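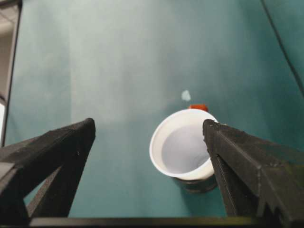
*Yulan Wei and Teemu Lappalainen, with Helmi Kemppainen*

### 3. The cup and the cover

**Figure 1.** White disposable cup on the teal cover, from above. The rolled rim is brighter on one side than on the other.

We began with the plainest question we could ask of a served table: how quickly does a guest find the cup? The answers from the Mollow dining hall delighted us. Over 3275 seatings, guests reached for a white cup sooner on a teal cover than on a white one, and the gap held at both lunch and supper. Slaoui had guessed as much in his earlier notes on the hall, but he had only 100 seatings to work from.

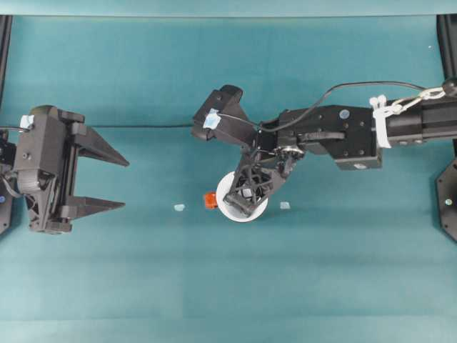
Rim brightness was our favorite measure, and by far the easiest to take. We scored it by eye on a five-step scale, from the doorway and again from the chair, under the hall's ordinary lights. The wall of a cup matters very little once the viewer is looking down. On the teal cover the white cup comes down to a bright circular rim, and two of us scoring separately rarely disagreed on it. Gray covers gave us far more trouble – the shaded side of the lip tended to sink into the cloth. 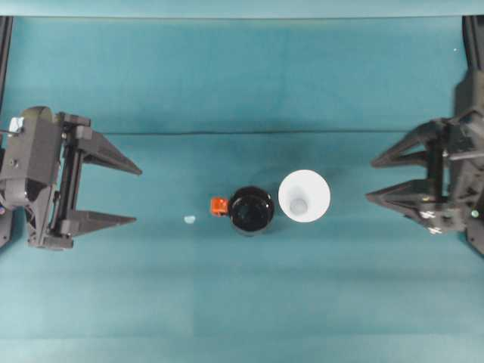 Skallalham Papers on Table Service, p. 900

Folds deserve a study of their own! We had treated the cover as one flat color, and it took Lappalainen's patient rescoring in July to show how much a crease can do. Even a thin, slightly wavy line like the one running across the teal surface in our third view gives the eye an edge to follow. Guests seated at creased covers set their cups down along the line more often than chance would allow, and several moved a cup that had been placed across it. Pressing the covers removed most of the effect. We kept the creased seatings in the totals and list them separately in Section 4, where the Grandell covers, a heavier cloth, are compared.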